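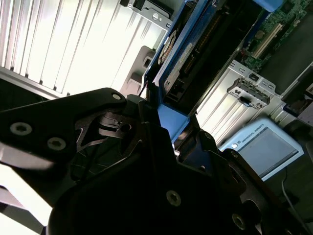 Heat-sink fins, blue plastic and, at the back, a green circuit board with a long white slot.

Brorkside Computer Reuse Project
Progress report to the Mimel Fund
2 March 2023
Prepared by Tsz-kin Fung

Where we are

We're at the halfway mark of the grant and I'm very glad to be writing this one! Last time I had to tell you we were still waiting on shelving. Now the bench is in use, the first batch of donated desktops has been through it, and the families and study rooms on our list have started getting machines with our tested sticker on the side.

The batch was 16 desktops, all from the same office clear-out at Grønli. Of those, 13 now start up, pass the overnight test and have a fresh system on them. The other three have been taken down for parts, and those parts went straight back into the batch: two power supplies, several sticks of memory and a whole handful of screws of the length we can never find. I had penciled in a success rate of half when I wrote the application, so this is a wonderful start.

What the work involves

Your last letter asked what happens between a computer arriving and a computer leaving, and I gave you a pretty thin answer on the phone. Here's a fuller one.

Every desktop gets a tag with a number and a line in the log before it's opened. Drives come out first and are wiped or destroyed, depending on what the donor signed for. After that we go through the inside: dust out, fans spun by hand, connectors pressed home, capacitors looked over with the big lamp. Heat sinks get more attention than I expected. Fins clog close to the base where a quick blast of air doesn't reach, and a soft brush worked along the channels does far more good. We now brush before we blow, every time, and the running temperatures in the log got noticeably better after we changed the order.

Plastic is the other thing I'd never have guessed. The colored shrouds and release tabs that manufacturers put inside desktops are there to make parts easy to lift out, and when they're in good shape they do it beautifully. After years in a warm case they can go brittle, and a snapped tab means a part that rattles or a cover that won't sit. We broke four tabs in the first week. Since then the rule on the wall is "find the second catch before you pull," and we've broken one. (That one was me.)

Expansion slots are tested with a known good card before anything else goes in. It adds a few minutes for each machine and has already saved us an entire afternoon of blaming a graphics card that had nothing wrong with it.

The bench

A big share of the equipment line went into the bench area, and I think it's the best money in the whole budget. The back of it is a ribbed metal panel with an aluminum rail along the top, so things can be fixed at working height and stay there. The old setup was a folding table and a row of margarine tubs. I don't miss it.

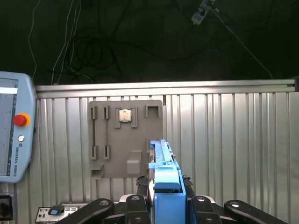 The gray board on the ribbed panel, with a small square piece seated in its upper holder.

The gray board is my favorite part. The two long slots with their clips, the little brackets, the U-shaped holder and the ledge in the bottom corner give us set places to work with, and set places are what we were missing. When a piece comes off a machine it can sit upright where you can see it. People who are new to the bench pick this up quickly, and so do people who've been fixing computers in their kitchens for years and were sure they didn't need it.

We're still deciding on the layout. My feeling is that the U-shaped holder should move down a little so that shorter people don't have to reach over an open case. Others like it where it is. We'll try it both ways before the next report.

Cabling needs more work, and it's next on the list for the room. There are white and black cables bunched and looped above the rail, and I'd like each one tied, labeled and run along a single path. A box of cable ties and a label printer are already in the cupboard. What we need is one full day with the power off, and we've put that on the calendar for April, when the next delivery is between loads and the bench can be spared.

Where the computers are going

As of this week, 10 of the finished desktops have gone out. Six went to families on the Brorkside list, all with at least one child in middle or high school. Three went to the study room at the housing office and one to the adult English class that meets upstairs on weekday evenings. The remaining three are boxed and spoken for, waiting on monitors.

Monitors have been our bottleneck. Offices that replace their desktops very often keep the screens, so we get plenty of boxes and very little to plug them into. I called five places last month and Gruvato came through with a promise of a pallet of mixed screens, sizes unknown, stands probably missing. Stands we can deal with! If your other grantees have spare ones in storage, we'd be so happy to come and pick them up.

Each machine leaves with a keyboard, a mouse, a power cord and a two-page printed guide. We rewrote the guide after the first two deliveries. The old one began with how the operating system was licensed, and everyone skipped straight past it looking for the Wi-Fi instructions. Wi-Fi is now at the top of page one in large type, followed by how to make the text on the screen bigger, then how to reach us. The guide is in English and Spanish so far. A Cantonese version is drafted and I'm checking it in the evenings.

Training

Bench training is split into two sessions. The first covers opening, cleaning and closing, with nothing powered. The second covers testing. I had planned to do both in one long morning and it was simply too much; people were tired by the time the power came on, and tired is the wrong way to meet a power supply.

The unpowered session has turned into a real pleasure. We put a case on the bench, take the side off and let people look for as long as they like before touching a thing. Somebody always asks what the biggest piece of metal is for. When you hear it's just there to carry heat away, the whole inside of the computer starts to make more sense: why the air goes front to back, why there's a duct, why a blanket of dust matters so much. I could run that session every week and not get bored.

A written checklist goes with both sessions. It's on its third version. The current one has a box for "what I wasn't sure about," and the answers in that box have taught me more than the rest of the form.

Money

Spending against the equipment line to date is $2,514. That covers the bench panel and rail, the lamp, two sets of screwdrivers with hex bits, brushes, wrist straps and the test drives. Shipping on the rail came in higher than the quote and I covered the difference from the consumables line, as we agreed in our last call. Receipts are in the shared folder, in date order, with the tag numbers written on them where an item was bought for a particular machine.

Nothing has been spent from the transport line yet. The Grønli load was dropped off for us free of charge. I expect that line to be used properly once the Gruvato screens are ready, because a pallet won't fit in my car (I measured).

What has been hard

Storage. We have room for one batch on the shelves and half of another on the floor, and the floor half is in the way. The landlord has offered a second closet down the hall and I've said yes, subject to a lock being fitted.

Small drives from older machines have also been awkward. Several passed the quick test and then failed overnight, so we've stopped using the quick test to decide anything. Turnaround is a day longer for each desktop and I'm comfortable with that.

The log is still a spreadsheet that only I fully understand. I've started on a simpler one with fewer columns, and the test of it will be whether someone else can fill in a whole batch while I'm out of the room.

Next three months

Finish and deliver the three boxed desktops as soon as screens arrive.
Collect the Gruvato pallet and sort it by connector type.
Hold the cabling day in April and label everything above the rail.
Try the second position for the U-shaped holder on the gray board.
Take in the second batch, with the new log from day one.
Print the Cantonese guide.
Run two more unpowered sessions and one powered session.

A question for you

The application gave our target as "computers refurbished." I'd like to report "computers delivered" instead, with the refurbished count beside it. It's a slightly harder target and it will make the monitor problem show up in the numbers, but it's closer to what we all care about. Could you let me know if a short email is enough to change the wording, or whether you'd need a revised form?

You're very welcome at the bench any time. Weekday afternoons are best, and there's usually a case open.

With many thanks,
Tsz-kin Fung
Brorkside Computer Reuse Project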